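The Knife Drawer, Emptied

By Hiu-tung Chiang
17th September
Reading time: 6 min
Print this page | E-mail this to a friend

Quick one this time. Finally did the kitchen drawer. The bottom one, the one that sticks. Put it off all through August and then the Ditetti peeler went down the back and jammed the runner, so that was that. Everything out, everything wiped, half of it given away. Notes on what stayed, in no order, typed with one hand while the pasta's on. Captions longer than usual, sorry, there's a bit to say about some of these.

The drawer itself. Pine, 649 mm across on the inside, deeper than you'd think. Lined with that rubbery grey mat from the hardware place. Pulled the old mat up and the crumbs underneath, well. New mat cut with kitchen scissors, edges a bit wavy. Nobody's going to see it.

The bread knife. Long, wobbly teeth, handle gone a bit pale from years in the dishwasher. Should never have been in there. Still goes through a sourdough crust no worries. Stays.

The paring knives. We had too many. Kept the Stirkau with the short blade and the red one my sister brought back from Fura. The rest were all the same knife really, just blunter. Off to the op shop, wrapped in newspaper and a lot of tape, with KNIVES written on the outside in marker.

The big one, then. Broad blade, plain steel, black handle. This is the one I reach for every night and the one I'd grab in a fire. Cabbage, pumpkin, a whole bag of onions for the freezer. I like a wide blade becuase you can scoop everything up off the board and straight into the pan.
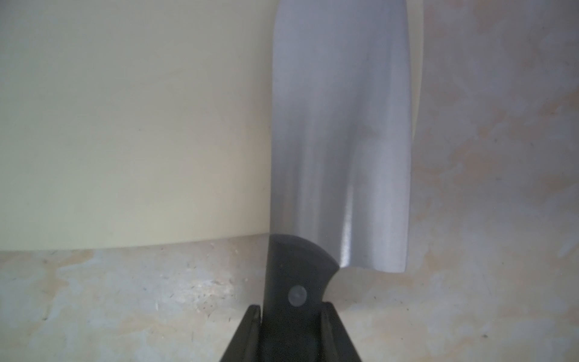
It's the rivet I keep an eye on with a knife like this. Muck gets in round the edge of it if you leave it sitting in the sink, and once it's in there it's a toothpick job. Wash it by hand, dry it straight away, done. Satin steel shows every water spot too, if that bothers you. Doesn't bother me. A dab of vinegar on a cloth if visitors are coming.

Sharpening, while I'm on it. Whetstone, the two sided one, coarse then fine. Ten minutes with the radio on. I used to use a pull-through thing and it chewed the edge to bits. Chucked it in this clean out. Good riddance. Soak the stone first if yours is the soaking kind, check the box, mine is.

The stone. Lives in an old ice cream tub now with a folded tea towel under it so it doesn't skate all over the bench. Colour's gone from white to a sort of porridge. Supposed to flatten it every so often. Have I? No.

The steel. Came in the Huang set, the one Dad got with his points. The set itself is long gone, the steel's outlived the lot. A few light strokes before dinner. Not the clashing about like on telly.

Scissors, two pair. One for herbs and bacon, one for packets. They get swapped. I've put a bit of blue tape round the food ones and asked the household very nicely. We'll see.

The peeler. The culprit. Ditetti, Y shape, bought on sale, and I'd buy it again tomorow. Fished out from behind the runner with a bent coat hanger and a fair bit of swearing. Lives in the top drawer now where it can't get away.

Graters. Box grater to the cupboard, takes up too much room lying down. The little fine one stays, with its plastic cover on. Lost a bit of knuckle to that one at Easter. Good for lemons, nutmeg, garlic if you can't be fagged chopping.

The block question. People keep asking am I getting a knife block. No. Took up half the bench, and you can't clean down inside the slots. Thought about a magnetic strip on the wall by the stove but it's all tile there and I'm not drilling tile. So it's blade guards in the drawer. Cheap plastic ones, a pack of 7 with 6 used, the spare's floating around somewhere. Slide them on after drying. Damp knife in a closed guard is asking for rust spots.

The mystery pile. A melon baller, a thing for coring something, corn holders minus their mates, a key. If anyone recognises the key, it's got 903 stamped on it and it fits nothing in this house. Have tried the shed.

All back in. Big stuff on the left, little stuff on the right, handles facing out so you're not groping around for a blade in the dark. Runner waxed with the end of a candle, it slides like new. First time it's shut properly in years.

Tea towel drawer is next, might do the spices at the same time if the jars turn up. Right, pasta's boiling over, got to go.

Print this page | E-mail this to a friend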